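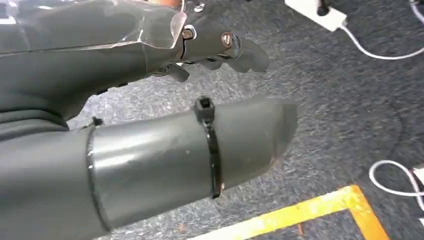

Grey tape and a black cable tie, pulled tight.

Koskela 40 folding loom

If you have been thinking about weaving for years and never found the room for it, please come and try the Koskela 40. It's a rigid heddle loom with a weaving width of 40 cm, it folds in half with the work still on it, and it's the loan loom our members ask for more than any other. I borrowed it for a scarf and went back for tea towels, a cushion front and a very long table runner that I'm still proud of (the selvedges get better towards one end, let's say).

The frame is plain beech, oiled, with no varnish to chip. The side pieces have been shaped so that your arms don't catch on them when you pass the shuttle across, and you notice that after a long evening! The ratchets are metal, with a good loud click, and the pawls drop in properly even when the warp is pulling hard. On our old loom you had to hold the thing with your thumb and hope.

Folding takes a moment once you've got the knack. Wind the cloth on until the heddle sits near the middle, loosen the warp by a click or so, undo the knobs at the hinge and bring the front beam over towards the back. Tie the shuttle on with a bit of spare yarn or it will end up at the bottom of the bag.

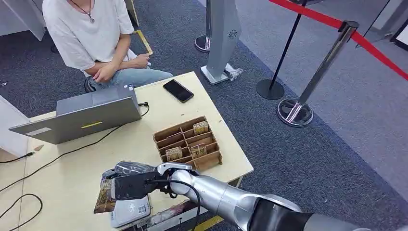 What comes in the bag

- The loom, with its heddle already in place
- 2 stick shuttles, one rather worn at the notch but smooth
- Warping peg and clamp
- Threading hook (please check the side pocket, it hides there)
- 9 warp sticks, tied in a bundle
- Pick-up stick
- Spare cord for the front beam
- The Sutow pattern booklet, in a plastic sleeve

The heddle supplied is the medium one, happy with double knitting wool or a fairly chunky cotton. A finer heddle can be borrowed as well and I'd urge you to have a go with it once the first project is off. Linen at that sett is lovely, crisp at first and then so soft after a few washes. The coarse heddle is out on a long loan until March.

Setting up the warp

Direct warping is the method we teach, and the Koskela suits it very well. Clamp the loom to one end of a table and the peg to another, as far away as you want your cloth to be long, then allow an extra 60 cm for the knots and the bit at the end you can't weave. People always want to skimp on that part. I did, and my first scarf would have fitted a teddy.

Pull each loop through its slot, over the peg and back. Keep an even hand and don't stretch wool as you go - it'll only spring back later and pucker. When you wind on, put the sticks in for the first turn and strong brown paper after that. Wallpaper offcuts do nicely too, as long as they aren't the flocked kind.

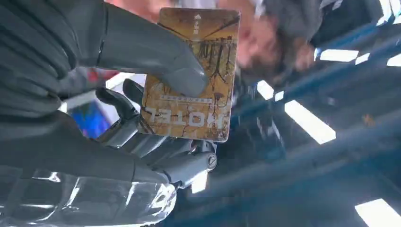 Stidiston Weavers - Equipment Loans

The loom can be kept for a month at a time, and you can renew if there isn't a waiting list. Members don't pay for loans. We do ask that it comes back with the old warp cut off and the beams wiped, and with a note in the bag if anything has worked loose. The hinge knobs are the usual suspects, so give them a turn before every session.

A few things it doesn't do. It won't take rug warp at full tension, as the frame is a bit light for that, and wide blankets are out unless you're willing to sew panels together. For bands and braid, ask for the inkle loom, which is a joy and hardly ever goes out. But for scarves, towels, bags and samples I can't think of anything I'd sooner have on my lap of an evening. Leno works beautifully on it, and so does clasped weft, where the two colours meet in a wandering line and every row is a small surprise.

The booklet is good on both. Start with the checked towel at the front, even if checks aren't your thing, because the squares show you straight away if you're beating too hard.

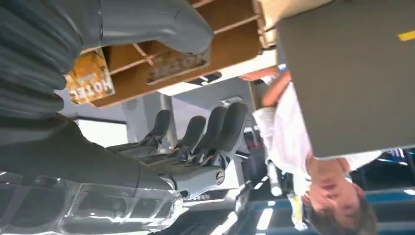

Lucian Ilie wrote in to say that he'd had trouble with the edges drawing in on his first piece, and that leaving the weft at a steep slant before beating had cured it almost overnight. He also found that a slightly thicker thread at each side of the warp helped, and he's now asking whether we might get a second heddle block so he can try double cloth. I do hope so, I'd be next in the queue!

Page updated November 2021

Contact Equipment Loans | © Stidiston Weavers | Back to top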